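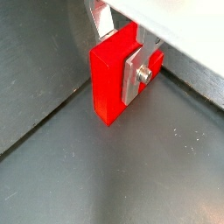
De : Ubaldo Valentini
Date : vendredi 23 juillet 2021
Objet : Re: condensateurs pour émetteur Lernmont

Bonjour Serena,

Serena Bassi a écrit :
> Il me reste 2 condensateurs de 300 pF,
> mais l'un a une fuite. Les veux-tu ?

Je prends volontiers le bon. Mon émetteur s'arrête après environ 12 minutes, et je soupçonne l'étage final.

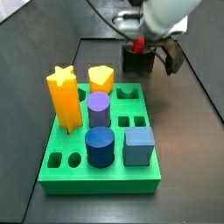 L'atelier Mladenović m'a proposé le modèle 531, mais le délai va jusqu'en décembre.
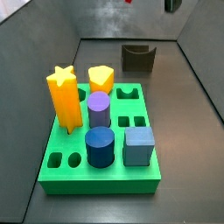

Faut-il changer aussi le relais ?
Je le garderais, les contacts sont encore propres.

Cordialement,
Ubaldo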